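# Isby 绘本共读记录 数据说明

随手写的 README，先放上来，后面再补。有问题发邮件，别在评论里问，看不到。

最后改动：5/24/20

## 这是什么

一份家庭共读的流水账，整理成表。起头是 Hatice Keskin 家里的睡前读书本子，后来 Bent Bundgaard 和 Severyn Sirko 两家也加进来，三家合并，统一了列名。内容就是：哪天读的，什么书，谁念的，孩子几岁，读完没有，孩子说了什么。

总共 3243 条记录。一条 = 一次共读，不是一本书。同一本书一晚上读三遍就是三条（真的有，而且很多，都是那本挖土机的）。

主要是图画书，少量桥梁书和诗集。章节书也记，但是一章一条，统计的时候要注意，不然章节书会显得特别多。

## 文件

- `log.csv` 主表，全部记录
- `books.csv` 书目，每本一行，用 book_id 和主表对
- `quotes.csv` 孩子说的话，单独拆出来了，原来放主表里逗号太多，老是错行
- `shelf/` 各家书架清单，纯文本，格式没统一，凑合看
- `old/` 合并前的三份原始表，别用，留着备查

编码都是 UTF-8。Excel 直接双击打开会乱码，用导入。

## 主表字段

- `date` 日期。Sirko 家早期的只记到月，日那一格空着
- `book_id` 对应书目
- `reader` 念书的人：mama / papa / grand / self / other
- `child` 孩子代号，K1、B1、B2、S1。不放真名
- `age` 按月算的年龄，整数
- `lang` 念的时候用的语言，不是书本身的语言。Keskin 家经常拿着德文书用土耳其语讲
- `done` 读完 1，没读完 0，睡着了 2
- `again` 当场要求再来一遍 1，没要求 0
- `stars` 孩子打分，一到五。小的那几个只会打五，参考价值有限
- `note` 大人写的备注，想到什么写什么

`done` 里面的 2 是后来加的，前面的“睡着了”都混在 0 里，没法回头改了。

## 书目字段

- `title` 书名，照封面抄
- `title_zh` 有中文版的填中文书名，没有就空
- `kind` 图画书 / 桥梁书 / 章节书 / 诗 / 科普
- `pages` 页数，含环衬。有的人没算环衬，差两页四页的别计较
- `award` 拿过奖或入围过的填 1。只是个标记，具体什么奖看备注
- `src` 来源：买的、借的、别人给的

纸板书一律算图画书。翻翻书、洞洞书也是。Orlando Quispe 建议单开一类，想了想算了，太少。

## 怎么收的

每家自己记，纸本为主，周末录入。Keskin 家录得最勤。Bundgaard 家是攒一个月一起录，所以备注那列很干，基本就书名加个“好看”。Sirko 家九月之后才稳定下来，前面断断续续。

书名对齐是 Crescencio Orozco 手工做的，不同译本、不同版本合成一个 book_id。做完又随机抽了 100 条回去对纸本，错的当场改掉了，主要是日期抄串行。

没有书的内文，也没有插图扫描，只有书名和我们自己写的东西。要找绘本原文的别下载了。

## 已知问题

- 有 15 条没有书名，备注写的是“那本蓝色的”“外婆带来的那本”，实在想不起来。book_id 填的 0
- 一家借了还、还了又借的书，`src` 只记第一次
- `age` 有两处是负数，录入手滑，还没修
- B1 和 B2 一起听的，记了两条，`note` 里写“一起”。统计次数要去重的话按这个筛
- quotes 里土耳其语和乌克兰语的句子是大人转成中文的，语气肯定走样了。原句没存，可惜
- 诗集是按整本记还是按首记，三家不一样，没统一。建议分析时先拿掉

## 能拿来干什么

看孩子反复要哪些书，看几岁开始坐得住长一点的故事，给自家书单找点灵感。也可以当练手的小表，清洗起来够脏的。

不要拿去得出“几岁该读什么”这种结论。就三家，四个孩子，口味都很偏。S1 整整一个冬天只肯听跟熊有关的。

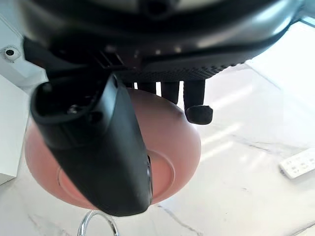
## 几本反复出现的类型

没做排行榜，只说印象，细的自己跑表。

- 车，尤其是挖土机和垃圾车
- 熊。熊去睡觉，熊不肯睡觉，熊找帽子
- 吃的，煮汤、烤面包那一类，`again` 那列特别高
- 找东西的书，念得最慢，大人最累
- 没有字的书，`reader` 经常填 self，其实是孩子讲给大人听

获奖书倒是参差不齐，有的大人喜欢得不行，孩子翻两页就跑了。备注里有 Bundgaard 家爸爸的抱怨，挺长一段，没删。

## 使用和引用

非商用随便用，写明来自 Isby 共读记录就行。改了之后再发的话说一声改了哪里。quotes 那张表请整句引，不要截半句，孩子的话截了就变味了。

想加入的家庭先看列名，能对上再联系，对不上的我们这边没人手转了。

## 待办

- 修负数年龄
- `shelf/` 统一格式（拖很久了）
- 补译者一列，Hatice 催过两回
- 备注里的错别字不改，保持原样

相关条目

- Nilodport 图书角借阅清单
- Quaye 儿童诗朗读目录
- Enier 桥梁书难度笔记
- 睡前故事登记表空白模版

联系：Hatice Keskin，站内信或邮件 | © Isby 共读小组 | 回到顶部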